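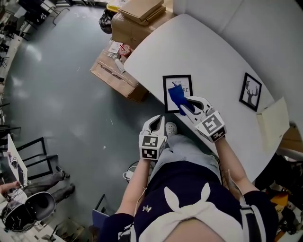 Dagim Chala asked why wiping the front of a picture frame needs a whole README, and whether a list of which cloth goes with which frame wouldn't do the job. The list is in the file called cloths. The rest of what follows is for people who have to read the notes and make sense of them.

Goltgate Frame Wiping Notes

Version: first release, November 16, 2022
Maintained by: Xuelian Cheng
Language of the notes: English, Canadian spelling
Format: plain text, one entry per line

What this covers

Written notes on wiping framed prints that are lying flat on a table. The frames are the kind you would hang in a hallway or a spare room: black or white surrounds, printed lettering, animal silhouettes, a few plain colour prints. No paintings, no antiques, and nothing with a carved or gilded edge. Mirrors were left out and will get their own set if we get to it.

There are 1000 entries. Each one is a single frame wiped once, from picking up the cloth to putting it down.

Files

entries — the notes themselves
frames — one line per frame, with size group, surround colour and type of print
cloths — one line per cloth, with colour, fabric and how many washes it has had
changes — corrections made after August

Fields in the entries file

frame_id: matches the frames file.
cloth_id: matches the cloths file.
cloth_state: dry, damp or unknown. We didn't use "wet". If a cloth dripped when squeezed it was wrung out again before use.
fold: flat, quarter or bunched. Bunched means gathered up in a wad with no particular fold.
start: where the cloth first touched. Centre, corner or edge.
path: rows, circles or mixed. Going around the surround only is recorded as mixed, which is not ideal.
surround_done: yes or no.
result: clear, streaks, lint or missed patch. More than one is allowed.
remark: free text, often empty.

How the frames were handled

Lay the frame face up. Leave a hand's width between it and the next one. Two frames on the table at a time is comfortable, and three gets crowded once you are reaching across. Keep the frame well back from the edge of the table, especially the larger ones, which slide more than you would expect on a smooth top.

Hold the surround with one hand and wipe with the other. Press lightly in the middle. The cheaper frames have a thin plastic front that bows if you lean on it, and the print underneath can stick to it and leave a shiny spot.

Cleaner goes on the cloth and never on the frame. Spray runs under the lip and marks the paper. We used Surora glass cleaner diluted with tap water for the damp entries, and nothing at all for the dry ones.

Finish with the surround. Black surrounds show lint badly, so go over them a second time with a clean part of the cloth.

Known problems

Lint and dust were not always told apart in the early entries. If you care about the difference, drop anything marked lint that has no remark.

For 80 entries the cloth state is unknown. Please don't fill these in by guessing from the result.

Five frames were relabelled partway through when their stickers came off in cleaning. The old and new labels are both in the changes file.

Plastic and glass fronts are not separated. This is the one I would fix first — streaks mean something different on each, and plastic picks up static after a dry wipe and pulls the dust straight back.

"Clear" was judged by tilting the frame under the ceiling lights. A frame that passes there can still show streaks beside a window.

Corrections

Send them to Xuelian with the frame label and the line as it should read. Spelling fixes to the remarks are welcome but will wait for the next version.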